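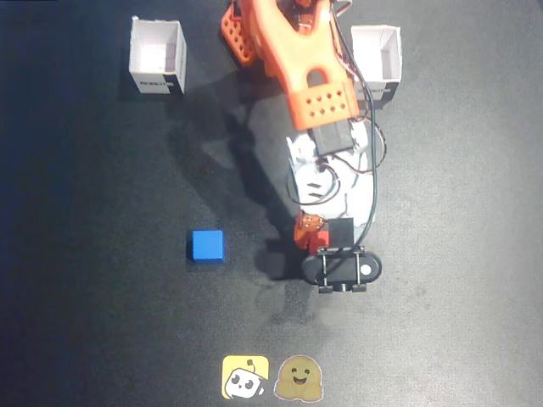
Small Robot Arm Learns to Sort From Its Own Mistakes

December 7, 2018

A robot arm small enough to sit on a desk has learned to pick up a block and drop it in the right box, and the best lessons it got came from the times it went wrong.

That is the main result in a report released this week by the robotics group at Lonent, a research lab in Edthorpe. The method is called Ladefoged, after the street the lab's first office was on, and it tackles a problem that anyone who has tried to teach a robot by example will know well. You show the arm what to do, it copies you nicely for a second or two, and then it drifts a little to one side. Now it is somewhere you never showed it, so it guesses. The guess takes it further off, and before long it is closing its fingers on air.

The usual cure is more examples. Ladefoged takes a different road. The person teaching the arm starts with a modest set of clean demonstrations, then lets the arm try the job by itself. When it starts to wander, the teacher takes over, steers it back on course and lets go again. Only those short rescues are added to the training data, and the arm is trained again overnight.

The task itself could hardly be simpler. A little cube sits on the table, and two open white boxes stand on the far side. The arm has to reach out, take hold of the cube, carry it to whichever box it has been told to use and let go. A toddler would be bored in a minute. For an arm built from printed parts and hobby-grade motors, though, there is plenty to get wrong. The joints have some slack in them. The gripper can nudge the cube away before it closes. The two boxes look nearly alike from overhead, so a policy that has only half learned the job will often set off toward one and end up between them!

The group compared two ways of teaching. In the first, the arm learned from 2000 full demonstrations, all done by hand with a second arm used as a controller. In the second, it learned from 200 full demonstrations plus the rescues collected over several rounds of practice. Both versions were then put through the same 3000 test runs, with the cube placed at a new spot each time.

The version taught with rescues came out ahead, and it kept its lead in the hardest part of the test, where the cube was set close to the base and the arm had to fold in on itself to reach it. It was also much better at trying again. When the first grab missed, the arm trained on full demonstrations tended to carry on to the box with an empty gripper, as if all was well. The other one usually stopped, backed up and had another go.

That second try is what has people at the lab excited. It was never taught as a separate skill. It came out of the rescues, many of which happened to begin right after a missed grab, with the teacher lifting the gripper a bit and lining it up again. The arm picked up the habit and used it in places where no rescue had ever been recorded. Watching the test videos, you find yourself rooting for it.

There is a nice practical side as well. Full demonstrations are slow and dull to record, and tired teachers make sloppy ones. A rescue takes a few seconds. The report says that teachers found the rescue sessions far less of a chore, and several stayed on past the end of their shift to see whether the next round of training had fixed a bad habit they had spotted.

The lab did try to break its own method. Moving the boxes closer together made both versions worse, and by a similar amount. Changing the lighting hurt more than expected, and strong side light that threw a long shadow of the arm over the table caused the most trouble of all. Adding a handful of rescues recorded under that light brought most of the lost ground back. A different cube color made almost no difference, which surprised the group enough that they ran that test twice.

Some things are still open. The method needs a person who can tell early that a run is going bad, and teachers differ a lot in how long they wait. Those who stepped in at the first wobble gave the arm very little to learn from. Those who waited too long sometimes had no good way back. The report suggests a short training session for teachers but does not say how long it should be. It also sticks to one kind of object and one kind of arm, so it is too soon to say how well any of this carries over to soft, floppy or slippery things.

Work on that has already begun. Dreltix, a small company that makes software for packing lines, has been trying the method on a larger arm since April, with pouches and small cartons in place of cubes. Its results are not part of the report and have not been released, though the lab says a joint write-up is planned.

Lonent is also sharing what it has. The training code, the full set of recorded rescues and the plans for the test setup can be requested from the lab at no cost, and the parts list is kept short on purpose so that schools and hobby clubs can put one together – a printer, a set of small servos, a couple of clamps and a clear bit of table will get you most of the way. The lab asks only that groups who repeat the test send back their numbers, good or bad.

The next round of experiments will use three boxes, with the arm told where to go partway through the move. Early runs have been messy. The group plans to post the recordings anyway, missed grabs included.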